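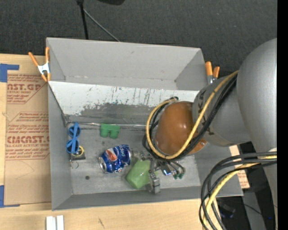

July, 4.15pm, Mitton bench

Right, bin rules, second go, mostly so I stop arguing with myself about them. We had 122 picks logged before lunch and I've thrown out 46, all for the same daft thing: somebody (me) reached in to nudge a part while the arm was still live. So hands stay out until the arm is parked and the enable is off, and if you do reach in, the run ends there and gets a new number. No "it was only a second"!

Clamps get a tug before every batch, both of them. The Nseir checklist only asks for once a day and I think that's too slack for a box that gets knocked this often. If the box has shifted against the tape, redo the calibration before anything else.

Cables - look at the loop near the wrist with the joint turned as far as it'll go both ways, and do it slowly. I've put the speed cap at 400 mm/s for now. Zavia run theirs faster but they've got a proper guard round the cell and we haven't.

Objects: write down what's in the box at the start of each run, even the boring bits, and don't swap anything halfway. Dented cans are fine, sharp edges aren't.

Still to sort: who signs off when Dekeo want the full 2,000 picks, and whether the slope needs a wipe between batches. Ask tomorrow.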